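Descaling intervals and what the meter says

I moved to a hard water area in December and have been keeping a log of how the water affects anything with a heating element. The supplier publishes a hardness figure for each postcode, but it is an average for the zone and it hides a lot of variation between the pumping stations. Mine is fed by two of them, Korkine and Ventura, and which one is supplying the street depends on maintenance and demand.

Test strips are too coarse for this. The colour bands are wide, and two strips from the same packet can disagree by a full band. I switched to a drop titration kit from Dollell, where you add reagent to a measured sample until it turns from red to blue and multiply the number of drops by a factor printed on the lid. Repeat readings on the same sample have agreed to within one drop, and that is good enough for household use.

The kettle is the easiest thing to measure. I dried it and weighed it empty on the kitchen scale after descaling, and the reading was 745 g. I weighed it again after 64 boils, all to the same fill line. The gain was 3 g. That sounds small until you remember that most of it sits on the element plate, where it slows the transfer of heat. I timed both boils from a cold fill and the second was 4 seconds longer. The timing was done by hand, so treat that figure with some suspicion.

Citric acid clears the deposit completely. I use a heaped tablespoon in a full kettle, warm but not boiling, and leave it for half an hour. Boiling a strong citric solution can leave calcium citrate behind, a white film that is harder to shift than the scale you started with. Vinegar works too, but it takes longer and the smell stays in the lid seal.

The washing machine is less convenient, as you can't weigh a heater you can't reach. What can be controlled is the detergent dose and the temperature. Scale forms much faster above 60 degrees, so a household that washes mostly at 30 has little to worry about. The dose tables on the packet have separate columns for soft, medium and hard water, and the difference between the outer two is large enough to matter.
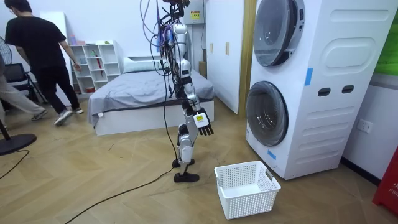 Does a washing machine need descaling as often as a kettle?

Far less often. Most cycles run well below boiling, and the detergent already contains agents that bind calcium. I run one empty hot cycle with citric acid every few months and leave it at that.

I looked at the Brirnard inline softener as well, a small resin cartridge that fits on the cold feed. The resin has to be regenerated with salt, and the capacity quoted on the box assumes water softer than either of my two sources. Scaling it to my own readings shortened the interval enough that I put it back on the shelf. The titration log continues, with one sample a week taken from the kitchen tap after a minute's run.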